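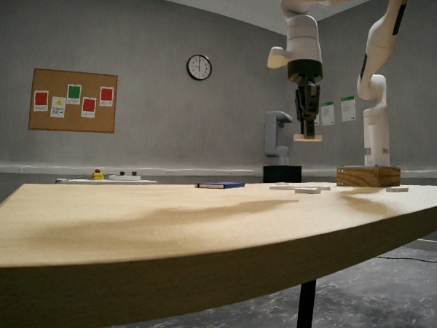

One cream block up in the air, a few white ones still on the table, and the clock getting on for six.

Posted in: Robots, Money, Workshop Planning

So I have finally done the spreadsheet. I've been putting it off for weeks (I'd much sooner play with blocks in the simulator, and I did, a lot) but the grant form for the Skedcombe workshop wants real numbers, and "one robot arm please" is apparently a bit thin for a budget line.

My first draft had an arm, a gripper and a table. Three rows! I was very pleased with it. Then I sent it to Kimutai Biwott, who set up the cell at Muriithi, and it came back with 18 comments. Where's the emergency stop? What is the arm standing on? Who's paying for the freight? What happens when the gripper pads wear out and the supplier has a minimum order? I hadn't thought about the pads at all. I put the kettle on and started again.

The arm is still the biggest row and I'm still going back and forth on it. Nomirura will do us a refurbished one with a year of cover, and the new one comes with two years and a training day. I want the training day more than I want the shiny arm. What I had completely missed is that the stand, the cables and the controller shelf are all quoted separately, so the two quotes I'd been happily comparing weren't for the same stuff. If you're doing this yourself, ask for one price for everything you need to make it move, and ask in writing.

Then there's hanging it overhead versus standing it on the bench. I love an overhead arm. You get your whole table back! But our ceiling would need a steel frame under it, and a frame means an engineer's letter, and the letter costs money before anybody has drilled a single hole. For now I've got it down as a bench mount, with the frame on a second sheet called "later." It's getting long, that second sheet.

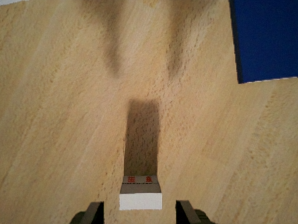 Grippers were the fun part. Stindason has a plain parallel one that opens wide enough for every box on our list, and I spent far too long looking at fancier ones anyway. Our parts are small and light and have flat sides, so two fingers will do it. The thing I did change after Kimutai's notes was spare fingertips: I've put in 5 sets. It felt like a silly amount until I remembered how many times I've driven a gripper straight into a tabletop in simulation (no charge for that, thankfully).

Other rows I'd have forgotten:

- a proper mat and lighting for the bench, 200 dollars and I won't hear a word against it
- an e-stop you can reach from both sides of the table
- 40 hours of my own time for setup, which I had down as zero
- a box of cheap test blocks, all the same size
- somewhere to put the controller that isn't the floor

The hours were the argument. I don't get paid extra for them, so why write them down? But if I'm fiddling with mounts and cables then I'm not running the evening class, and somebody has to cover that. In they went, and the total looked awful for a day or so and then I got used to it.

Still open: whether we buy a second arm in the same order to save on the freight. I keep adding it and deleting it. Nomirura's quote runs out at the end of March, so I have to stop dithering soon. If you've bought two at once and then only had the space to run one, please leave me a comment, I would love to hear how that went. I'm off to fix the tax column, it's been adding itself twice.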